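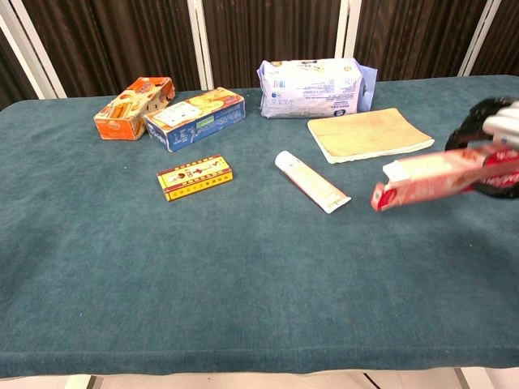

Tisch mit blaugrünem Filztuch

Puretell — Spielprotokolle Baccarat und Siebzehnundvier
Liesmich zum Datensatz, Stand 11. Mai 2023

Worum es geht

Puretell enthält Mitschriften von Kartenrunden, die Hand für Hand in Textdateien übertragen wurden. Der Datensatz wird gern als Beleg dafür herangezogen, dass sich Einsatzsysteme lohnen. Dafür taugt er nicht. Wer das trotzdem damit zeigen will, sollte zuerst den Abschnitt über die Stichprobe lesen.

Inhalt

Zwei Teile zu je 200 Sitzungen, einer für Baccarat, einer für Siebzehnundvier. Pro Sitzung gibt es eine CSV-Datei in UTF-8, Trennzeichen ist das Semikolon, Dezimalzeichen das Komma. Ja, das ist lästig, wenn man mit englisch eingestellten Programmen arbeitet. Die Ordner heißen baccarat und siebzehn, die Dateinamen sind fortlaufend nummeriert und sagen nichts über das Datum aus.

Felder

runde: laufende Nummer innerhalb der Sitzung
sitz: Platznummer, nur bei Siebzehnundvier gefüllt
einsatz: in Spielmarken, ohne Geldwert
feld: Spieler, Bank oder Unentschieden, nur Baccarat
karten: Kartenfolge in der Reihenfolge der Ausgabe
ergebnis: Auszahlung abzüglich Einsatz
system: Angabe der Spielenden, nach welchem Plan gesetzt wurde

Das Feld system ist das schwächste im ganzen Bestand. Eingetragen wurde, was die Leute vor der Sitzung angegeben haben. Ob sie sich daran gehalten haben, wurde nicht geprüft. In 26 Sitzungen steht dort »Martingale«, obwohl der Einsatz nach einem Verlust kein einziges Mal verdoppelt wurde. Wir haben die Angaben stehen lassen und eine Spalte system_fraglich ergänzt.

Herkunft

Die Mitschriften stammen aus zwei privaten Spielrunden, Lai und Brullow. Lai hat bei Baccarat mit 6 gemischten Kartenspielen gespielt. Bei Brullow wurde der Schlitten zwischen den Sitzungen gewechselt, und wie viele Spiele jeweils darin steckten, ist nicht überliefert. Kartenzählstrategien lassen sich am Brullow-Teil also kaum vernünftig auswerten, auch wenn das schon versucht wurde. Die Spalte runde_herkunft hält die beiden auseinander — bitte nicht löschen.

Stichprobe

Die Sitzungen wurden nicht zufällig gezogen. Protokolliert wurde, wenn jemand Lust dazu hatte, und es spricht einiges dafür, dass das an guten Abenden häufiger der Fall war. Der mittlere Gewinn im Lai-Teil liegt über dem, was nach den Regeln zu erwarten wäre. Wir halten das für eine Folge der Auswahl und würden keine Marke darauf setzen.

Abbrüche sind ein eigenes Problem. Wer früh ausstieg, fehlt in den späteren Runden, und der Grund wurde nie notiert.

Änderungen

Im Dezember wurden doppelte Zeilen entfernt und die Schreibweise der Kartenfarben vereinheitlicht. Ältere Kopien auf fremden Servern enthalten die Dubletten noch. Maßgeblich ist die Fassung im Flurnomport.

Nutzung

Frei für Unterricht und eigene Auswertungen, mit Nennung von Puretell. Für das Training von Tippdiensten oder Wettprogrammen geben wir die Daten nicht frei. Fehlermeldungen bitte mit Dateiname und Rundennummer über das Formular im Flurnomport. Zuschriften, in denen ein sicheres System angekündigt wird, beantworten wir erst, wenn eine nachrechenbare Auswertung beiliegt.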